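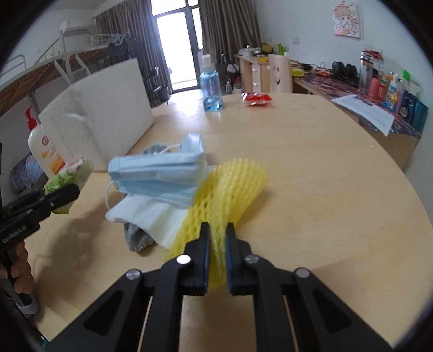 # A morning at the Prullow packing house

Our gardening club has a small orchard at the edge of the village, and each autumn we have the same trouble. The apples and pears are good, but by the time we carry them to the market half of them have brown marks. So when the packing house in Prullow announced its open morning in April, I put my name on the list, and 14 of us went there by bus.

I must say first that I am not a fruit grower by profession. I worked many years in an office for insurance, and I write this report for the members who could not come. If I have understood something wrong, the fault is mine and not of the people who guided us.

## The arrival

The bus takes 30 minutes from the station and stops directly before the gate. The last part of the road is narrow and goes between rows of old poplars. We were given white coats and hair nets, and we had to leave our rings and watches in a little box. One lady in our group could not take off her ring, and they put a plaster over it.

The packing house belongs to the company Zariņš, which began with pears only and now takes apples, quinces and, for a few weeks in summer, peaches. The fruit comes from growers in the whole valley. Some of them bring a full lorry and others come with a trailer behind the family car. Both kinds have to wait in the same queue, and I liked this.

## The cold rooms

The first thing we saw was the cold store. It has 12 rooms and each one has its own door with a small round window. We were allowed to enter only one of them, as the others are kept closed for months with very little oxygen inside. The fruit then "sleeps", our guide said, and wakes up when the door is opened. After this it must be sold quite quickly.

In the open room the temperature was kept at 4 degrees, which is warmer than I had expected. For most apples they go lower, but the variety that was standing there turns brown inside when it is too cold. At home I keep all my apples together in the same corner of the cellar, and now I know why some of them are always bad at Christmas.

We also learnt that pears should not be stored until they are soft. They must be picked when they are still hard, kept cold, and brought into a warm room a few days before eating. In our orchard we have always waited for the pears to become yellow on the tree.

## Sorting and packing

From the cold room we walked over a metal bridge to the sorting hall. It is very loud there, and I could hear perhaps the half of the explanation. The apples travel in a channel of water, so that they do not fall on anything hard. After that they are dried with air and divided by size and colour. The ones with small faults go to juice.

The packing of the finer fruit is made at long tables at the back, in a quieter place. The peaches and the big pears get a foam net, the kind which every child has pulled over its hand in the supermarket. I asked if the nets are really necessary. The answer was that a pear can look perfect in the evening and show every fingertip the next morning. The growers do not love the nets, for they cost money and the customers complain about the waste. The company has tested moulded paper trays from a supplier called Sisari. For apples they are satisfied with them. For ripe peaches they are still trying.

We were permitted to pack one tray ourselves. The stalk must point to the side and never to the neighbour. My tray was corrected twice.

## Lunch and the old orchard

There was soup in the canteen, with dark bread and a compote of quinces. I have asked for the recipe and they promised to send it.

In the afternoon those who still had energy walked to the trial orchard at Brendby, on the other side of the stream. The trees there are kept low, so that everything can be picked from the ground without a ladder. The blossom was just beginning. There was a cold wind and we did not remain very long, but I noted that the grass between the rows is cut in turns, one row now and the next row later, to leave flowers for the bees.

## What we could try ourselves

- Pick the pears earlier and let them ripen indoors.
- Use flat boxes with one layer only.
- Cut the fingernails before picking, or wear thin gloves.
- Keep the late apples apart from the early ones.

The bus back leaves at ten minutes past four from the same side of the road, not from the opposite side as the timetable shows. The entrance was free, and the soup was paid at the counter, only in cash.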